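3.2 Floor marking and the use of shared rooms

The second part of the study looked at how people divide a room when the only boundary is tape on the floor. Earlier work on shared rooms has mostly dealt with walls, screens and furniture. Tape is cheaper and quicker to put down, and it can be moved by anyone with a few free minutes. It also has no height, so it gives no privacy and blocks nothing. We wanted to know whether people would still treat it as a border, and for how long.

We collected 849 short diary entries from 60 people who used rooms of this type at two sites, Prenby and Gallegos. Each person filled in a form at the end of a work period. The form asked where they had worked, whether they had crossed a line, whether somebody else had crossed into their area, and whether either of these had bothered them. There was space at the bottom for a comment, and most of the longer quotations in this section come from there. Entries that gave no location were kept for the comment analysis but left out of the crossing analysis.

The two sites differed in how the tape was laid. At Prenby the lines were put down before anyone moved in, following a plan drawn by the building office. At Gallegos the users laid the tape themselves in August and changed it as they went along. Width was not controlled. Some lines were thin and some were close to the width of a hand, and a few had been doubled where an older line had started to lift. On pale floors, dark tape was the usual choice (Figure 4).

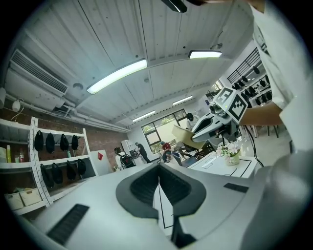
Figure 4. Thin black tape lines on a white floor, visible through the narrow gap at the center. A second hand-held gripper is at right.

Line width turned out to matter less than we had expected. People who worked beside thin lines reported crossings about as often as people who worked beside wide ones. What did matter was whether the line closed. A line that ran from wall to wall, or that met itself to form a box, was described as a border in the comments. A line that stopped in open floor was more often described as a guide, a leftover, or "something for the chairs." One Prenby user wrote that she had walked over the same open line for weeks before a coworker told her it marked the end of his area.

Who laid the tape also made a difference. At Gallegos, users could usually say who had put down a given line and why, and they asked that person before moving it. At Prenby, lines were seen as belonging to the building. Users there did not move them, but they did not defend them either. When tape wore away at a doorway it was left that way, and in later entries the two areas on either side were often named as one.

Complaints were fewer than the number of crossings would suggest. In 83 entries the writer said that a crossing had bothered them. Noise was the most common reason, followed by objects left on the wrong side. Walking through was rarely mentioned as a problem unless it happened many times in the same work period. Several people drew a difference between passing over a line and stopping inside it – the second was felt to need a reason or at least a greeting.

We also held 20 follow-up interviews, split between the two sites. Na-rae Yang and Gumaro Olvera carried out the interviews, and Uriel Beltrán coded the transcripts using the categories in Section 2.4. The interviews mostly supported the diaries, with one exception. In the diaries, people seldom mentioned corners. In the interviews, corners came up again and again, mainly as places where things collected: boxes, coats, spare chairs. Two lines meeting at a right angle seem to have been read as a storage area even when the plan gave them no such use.

These results have limits. The diaries depended on memory, and people are likely to forget crossings that caused no trouble. The sites also differed in size and in the kind of work done there, and we cannot fully separate those differences from the way the tape was laid. Section 3.3 takes up the question of wear, using the floor plans redrawn by Jacinto Manríquez at the close of the diary period.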